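## Entretien avec la présidence du groupe d'opposition au conseil de Gorine

La rencontre avait été fixée à un mardi, dans les locaux que le groupe minoritaire occupe au deuxième étage de l'hôtel de ville. L'élue qui le préside siège depuis deux mandats et a demandé que ses propos soient rapportés sans indication de nom, conformément à la règle que son groupe s'est donnée pour toute prise de parole collective.

Interrogée d'emblée sur le ton de ses dernières interventions, jugé excessif par la majorité, elle ne retire rien. « J'ai employé le mot de négligence en séance publique et il figure au procès-verbal. Le rapport sur le réseau d'eau de Murow a été remis en septembre. Il n'a été inscrit à aucun ordre du jour. Je ne connais pas de terme plus modéré pour désigner cela. »

Le dossier de Murow occupe l'essentiel de l'entretien. Le quartier compte 236 foyers raccordés à une conduite dont le remplacement a été voté, puis reporté à deux reprises. La majorité invoque la hausse du coût des travaux et l'attente d'une subvention régionale. L'élue conteste l'argument. « La subvention suppose un dossier complet. Or le dossier n'a pas été déposé. On ne peut pas attendre une réponse à une demande que l'on n'a pas formulée. »

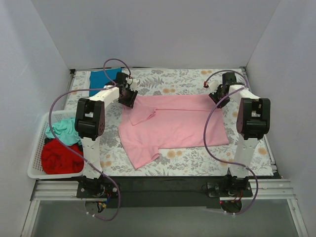
Elle rappelle que la pétition des habitants a recueilli environ 1000 signatures, au-delà du seul quartier concerné, et que le règlement intérieur impose à l'exécutif d'y répondre dans un délai de 90 jours. « Ce délai est dépassé. Les services ont accusé réception, rien de plus. Je n'en fais pas grief aux agents, qui travaillent avec des effectifs insuffisants. La réponse relève de l'exécutif et de lui seul. »

Sur la question du rapprochement avec la commune voisine de Numitz, évoqué au cours de l'hiver, la position du groupe demeure réservée. L'élue se dit favorable à une gestion commune de l'assainissement, mais s'oppose à un transfert de compétence qui ne serait pas précédé d'un audit. « Numitz a des réserves et nous avons des arriérés. Ses élus sont en droit de demander à voir nos comptes, et nos administrés aussi. »

La cession du terrain Deák, enfin, a donné lieu aux échanges les plus vifs de la dernière session. Le groupe minoritaire a quitté la salle avant le vote. Ce choix lui a été reproché, y compris par certains de ses électeurs. « Je comprends leur réaction. Nous avions reçu l'estimation du terrain le matin même. Prendre part au scrutin revenait à cautionner la procédure. Nous avons saisi le contrôle de légalité et nous nous conformerons à sa décision. »

Le groupe déposera deux amendements au projet de budget : l'un affecte une ligne distincte à la conduite de Murow, l'autre prévoit la transmission des pièces aux élus cinq jours francs avant chaque séance. Quant à une éventuelle candidature à la mairie, l'élue indique que la question sera examinée en assemblée générale et qu'elle ne s'exprimera pas avant cette échéance.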